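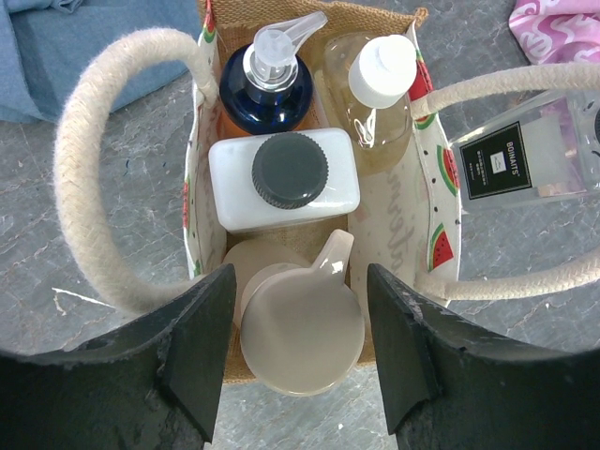
Unit 5: Reading a Product Offer Against the Bench
Automation Equipment Selection, Veres Technical Institute

Scope

These notes cover the Piltuveo two-arm bench kit sold by Lurkent. The kit is used as the worked case for the rest of the term. Bring the printed offer sheet to lab. Section numbers below follow the offer sheet, so there is no section 2 (shipping terms).

1. What is offered

The base price covers both arms, the mounting rail, a gripper and camera for each wrist, the controller, and one seat of the Dota motion software. The enclosure is quoted on its own line. So is the overhead camera mount. A buyer who reads only the first page of the offer will leave out both, and the first page is the one that usually gets forwarded to purchasing.

Stated reach is 458 mm from the shoulder axis. Read this figure with care. It is given with the wrist straight. With the gripper pointed down, as in any top pick, the usable radius is smaller, and the offer does not say by how much. Measure it at the bench and write it in the blank on your sheet.

3. Task used for evaluation

The task is packing and unpacking household containers from a small soft-handled bag. It was picked over the vendor's own demonstration task (stacking cubes) for these points:

Container shapes vary. A pump bottle, a screw-cap bottle with a rectangular body, and a pitcher-style container with a handle each call for a different grasp.

Clear and frosted walls are hard on depth sensing. Dota falls back on the color image when depth drops out, and the fallback has its own settings page.

Rope handles move. A planned path that clears the handles at the start of a cycle may not clear them at the end.

Contact with the lining or side wall is allowed. Tipping the bag is a fault.

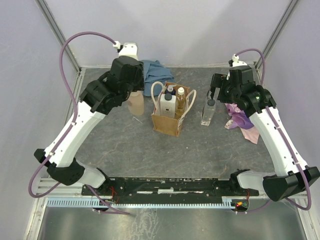

Page last changed: 7/12/18

4. Layout and cable routing

Both arms mount to a common rail along the front edge of the table and reach inward. Shoulder spacing is fixed by the rail. The offer calls the spacing "adjustable," by which Lurkent means that a different rail may be ordered.

The cable to each wrist runs outside the links and is left with slack to form a loop. Check the loop at both ends of wrist travel before running at speed. For a bag near the center of the table the two loops stay apart. For a pick close to one of the side walls, the outer loop has to be watched, and the Dota collision model does not include cables. This should appear in your report as a limit of the product, with a line on how you would work around it.

The shared volume above the center of the table is handled by a simple lockout: one arm enters, the other waits. Lurkent sells coordinated motion as an upgrade. Record how much of the cycle is spent waiting before you decide whether the upgrade is worth asking for.

5. Bench results to date

The department's log holds 54 complete packing cycles at the default speed. Median cycle time was 170 seconds, counted from the start command to both arms parked. Faults were sorted by cause:

Grasp slip, mostly on smooth caps
Handle contact on entry
Depth dropout on clear plastic
Operator stop

Grasp slip leads the list. A cap grasp is quick to plan and poor at holding a full container. A body grasp holds better but needs finger room on both sides, and inside a packed bag there is often none. Teams should try both and report them separately. Do not average the two.

6. Reading the wrist view

Much of the setup work is done from the wrist camera. The fingertips enter the image from the lower edge, one at each side, and the approach is judged by centering the object in the gap. Finger pads will show scuffing with use. Replace a pad when the contact face is no longer flat. Surface marks alone are not grounds for replacement.

Soft goods in the background, such as folded cloth or printed fabric, are left on the table on purpose during evaluation. They test whether the object finder is drawn to color and print. Use the same goods for every run in a set.

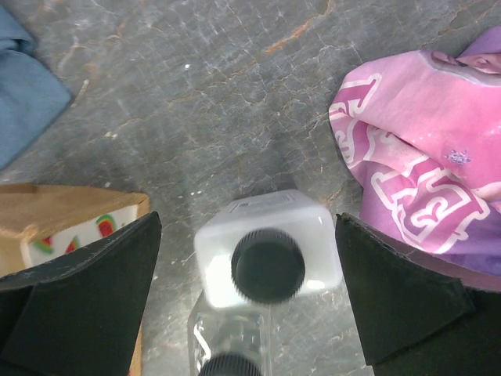

Figure 3. Wrist view with the white square bottle between the open fingers.

When two objects line up toward the lower edge of the image, as with the clear bottle below the white one here, select the target by hand and confirm the outline before closing.

7. For your report

State the reach you measured, gripper down.
List each item you need that is not in the base price.
Give fault counts by cause, with the grasp type.
Attach the Dota log. Screenshots of the log are not accepted.

Section 8 (service contract) is covered next week. Read the response time clause beforehand.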